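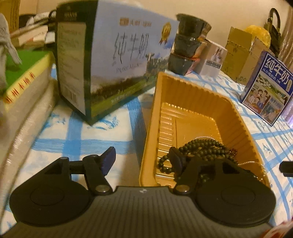 Stinberg Publishes Results of Hand-Held Gripper Comparison

Stinberg has released the results of a comparison of two fingertip pads for its Serkine hand-held gripper. The trial was run with Prenley over 10 weeks and covered 1426 grasps on household items, including trays, cartons, cups and strands of beads.

The softer pad held its grip in 95 percent of attempts. The harder pad scored eight points lower, with most drops recorded on smooth plastic edges.

"Thin rims were the deciding case," said Janka Lukáč, test lead at Stinberg. "Boxes gave us little to choose between the two."

The softer pad becomes standard in March. Test records are available on request.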